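クドラ商店街の共同作業場、4月から利用料見直しへ 夜間枠も再開

2022年3月18日

駅北側のクドラ商店街にある共同作業場「クンホルム」が、来月から利用料金を改める。運営する商店街の事務局が明らかにした。値上げは一部の区分のみ。いっぽうで、昨年12月から止まっていた夜間枠が戻る。

まず料金。月ぎめ会員は据え置き。変わるのは一日利用で、これまでの二段階をやめて一律3,000円に。平日も休日も同じ。学生の割引は残る。ただし学生証の提示は毎回必要になる。「受付で平日料金か休日料金か、もめることがあった。わかりやすくしたかった」と事務局の宮崎きみえさん。

夜間枠の再開は利用者からの要望がいちばん多かった項目。午後7時から10時まで。予約制で、前日の正午に締め切る。当日の飛び込みは受け付けない。12月に休止したのは、夜の受付に入れる人がそろわなかったためで、設備の故障ではないとのこと。2月に新しく受付担当が決まり、再開のめどが立った。

建物はもと乾物問屋の倉庫。一階が作業台のある大部屋、二階が事務机と小部屋。開設から7年になる。当初は家具の修理や布小物づくりの人が中心だったが、このところは昼間に机だけ借りる人も増えた。二階の小部屋は午前中から埋まる日が多く、キャンセル待ちの仕組みも今回あわせて導入する。待ちの登録は電話か窓口で。メールは不可。
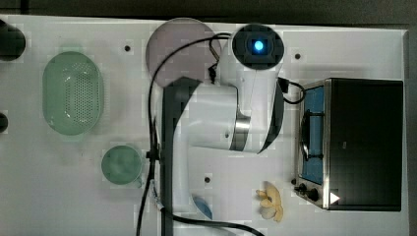 利用者の受け止めはさまざま。革小物をつくる菊池まゆさんは月ぎめ会員。「私は据え置きなので正直ほっとしてます。夜が戻るのはありがたい。昼は子どもがいるので、7時以降しか手が空かないんです」。冬のあいだは自宅の台所で裁断していたそうだ。

一日利用が多いという横山ゆづきさんは少し渋い顔。平日料金が実質上がる。「月に2回くらいしか来ないから、会員になるほどでもなくて。回数券があればいいのに」。回数券については、事務局も検討はしているが時期は未定と話す。宮崎さんによると、券の有効期限をどうするかで話がまとまっていない。

もうひとつ変わるのが荷物の預かり。一階奥の棚は、これまで名前を書いた札をつければ誰でも置けた。4月からは会員のみ、期限は月末まで。期限を過ぎたものは事務局で保管し、連絡がつかなければ処分することもある。いま棚に荷物がある人は今月のうちに引き取りを。札のないものがかなりあり、持ち主を探しているという。心当たりのある人は窓口へ。

木工の道具の使い方講習は引き続き、クリフォード・ヴァションさんが受け持つ。次回は4月半ばの予定。定員は12人で、申し込みは来週から。初めて一階の電動工具を使う人は、この講習を受けていないと予約が取れないので注意。以前に受けた人は受け直さなくてよいが、受講証をなくした場合は窓口で再発行してもらう必要がある。再発行は無料。

搬入口の使い方にも変更がでる。隣の菓子店「クリカ」の配達と時間が重なることがおおく、午前9時までは車を止めないよう呼びかける。大きな材料を持ち込むときは事前に電話を。台車は一階の入口脇にある。使ったら元の場所にに戻してほしい、とのこと。

商店街側の反応もきいた。通りの向かいで文具を扱うユー・ホクラムさんは夜間枠の再開を歓迎する。「夜に明かりがついてると、通りの感じが違う。うちも閉める時間を少し遅くしようかと思ってる」。実際に延ばすかどうかは、4月の様子をみて決めるそうだ。

なお、駐輪場は従来どおり裏手。雨どいの工事が月末まで続くため、通路が狭くなっている。大型の荷台つき自転車は表に回ってほしいと事務局。工事中も作業場は通常どおり開く。

新しい料金表は窓口で配布中。商店街の掲示板にも近く貼り出す。夜間枠の予約受け付けは今月下旬から、電話と窓口で始まる。初日分は混み合う見込みで、ひとり一枠まで。

※夜間枠の終了時刻は片付けを含む。作業は9時45分までに終えること。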